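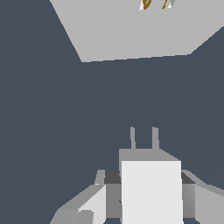

*A light grey slab, computer rendered, with two ochre marks at the top edge.*

Ildikó Vida doesn't like the word "colony" and winces when I use it. We are standing on the east side of the old gravel workings at Vitoveck, looking across the water at a wall of packed sand that was put up for sand martins three winters ago. The sign by the gate says 442 nesting holes. She has read the sign as well.

"Holes, yes," she says. "I've no quarrel with the holes. A hole is something you can make with a drill. What I want to know is how many had chicks in them, and you won't find that on the sign."

I had come half expecting to be won over. The bank is a handsome thing, and the reserve's newsletter called it a triumph before the mortar on the footings had set. Vida has ringed martins on this stretch of river since the pits were still being dug, and she walks me round to the side where you can see the face properly. It slumps on the left. She says that happened in the second spring, after rain, and took a fair number of burrows with it.

Her own figure for last summer is 196 holes in use. She got it by sitting on an upturned crate from five in the morning and marking a hole only when she had seen a bird go in with food and come out without it. The reserve's figure was 400. I asked Tibor Farkas, who manages the site, how they had reached that, and to his credit he told me straight.

"We count any hole with fresh scratching at the entrance," he said. "It's a recognised way of doing it. Ildikó's way is better, but it takes her weeks and we have paths to mow."

Vida has heard this before. "Martins scratch at everything. They'll start three and use one. A young male with nothing better to do will start five."
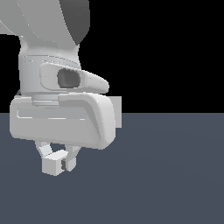 Counting birds in the air is worse still, and here she is as hard on herself as on anyone else. The newsletter gave 751 martins over the water on one July evening, and she was among the people standing there with a clicker. She doesn't believe it. Picking out a white robotic arm against a flat black background, with a plain dark floor under it, would be easy work for anybody's eyes. A brown bird the length of your finger, crossing brown water in bad light with its neighbours doing the same, is another job altogether. "I clicked," she says. "I couldn't swear to what I clicked at. Half of them had been round once already."

So why print it to the last bird? Farkas thinks a precise number does no harm and gets people through the gate. Vida thinks it does plenty. The old natural bank at Krajčí, a mile or so upstream, is being shored up with stone this autumn to protect the road, and the argument put to the parish was that the martins now had somewhere better to live.

"Somewhere newer," she says.

I put it to her that the birds might really move. They are not sentimental, and a river bank is a temporary thing in any case. She agrees, a bit grudgingly. Of the ringed adults she has caught at the artificial wall, a few came from Krajčí. Most carried no ring at all, and she isn't prepared to guess where they were hatched.
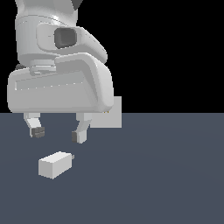
"It might be a good wall," she goes on. "I'd like it to be. But you'd need five or six summers of boring counts done the same way each time, and they've changed the method twice already."

Farkas says the method will stay put from now on. He also says the slumped end will be rebuilt before the birds are back in spring, though when I asked who was paying for the sand he said that was still being talked through. Vida wants the face cut fresh each winter as well, to get rid of the parasites that build up in old burrows. A river does that for free every time it floods.

It had started to drizzle by then and the last of the martins had long gone south, so there was nothing to look at except the holes. She pointed out a few she was fond of. One, low down on the right, had been used in both of the summers she had watched it, and she thought a weasel would find it eventually.

She has asked for the stone at Krajčí to be put off for a year. When we spoke she hadn't had a reply.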